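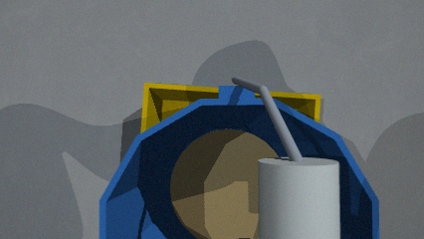 Learning trope at 50, teacher or recordings?

stuno_reader
Posts: 2986

So I said yes to reading at our shul in August, before I'd thought about how long the portion is. I can read Hebrew fine, slowly, but I never learned the trope marks. My bar mitzvah portion was memorized off a cassette and I couldn't chant another line if you paid me. Do I find a teacher or just get recordings and copy them? I have a 340 page workbook that I've owned for years and opened twice.

Tekin
Recordings. I know that's the lazy answer, but you have a deadline. Learn this one portion by ear, get through it, and do it properly over the winter. That's how I started and I've been reading ever since.

marginnotes
Gotta disagree with Tekin. If you learn it by ear you'll be right back here next August asking the same question! The marks aren't that hard. I did the common ones in a few weeks, singing them in the car, and after that each new portion got easier. Also they tell you where the phrases end, so you stop chanting and start understanding what you're chanting.

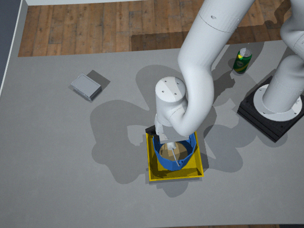
Blue bowl on the yellow tray, arm overhead

Tekin
Sure, but you had a few weeks and no one waiting on you. Different thing.

Dralow
Can I split this down the middle? Ask the gabbai if you can take 3 verses instead of the whole thing. Learn those from the marks, with a recording to check yourself. Ours says yes to that every single time — it's easier than finding a replacement the night before.

stuno_reader
Didn't know you could ask for less. I'll email him tonight. What about a teacher though? The one I found wants 400 for a set of lessons and I'm on the fence.

marginnotes
Before you pay anyone, hang around after services and ask whoever reads best. Mine was Fabian Kofler, retired dentist, very patient, wouldn't take a cent. He made me read every verse plain out loud before he let me sing a note, which I hated (he was right).
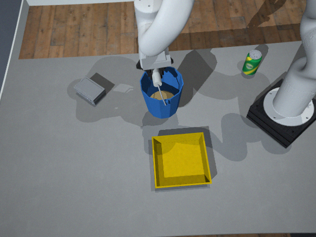

Gray tabletop with the two arms, wood floor behind

Tekin
OK, reading it plain first I'll agree with. I still say use the recordings.

stuno_reader
Gabbai wrote back already. I've got the first aliyah only, and he's sending me his own recording of it. Workbook is open on the kitchen counter, page one.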